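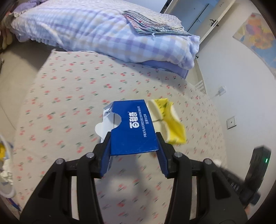
Fig. 2 – Handheld gripper holding a tissue box over a bed.

3. Planning your order

Read this before you fill in the Skundier order form. Returns on opened kits are slow.

1. List the rooms first, then the objects. Boxes, sponges, folded towels – household stuff is fine for a first round.
2. Pick the kit size. The Allis starter kit has 2 handheld grippers and lists at 2,266. Shipping is extra.
3. Add spare finger pads. A pad set is 89. Order at least one set per gripper, they do wear.
4. Put the spares on the same order as the kit. Seperate orders ship seperately and you pay twice.
5. Allow about 4 weeks for delivery. Longer if paying by purchase order.

Note: prices as of November 27, 2022. Check the quote, not this page.

Note: Stustico mounts fit the Allis frame. Raju mounts need the adapter plate – not in the kit.

CAUTION: Do not budget for the arm and the handheld kit out of one quote. Different lead times, different warranty terms.

Next – section 4, unpacking and pad check.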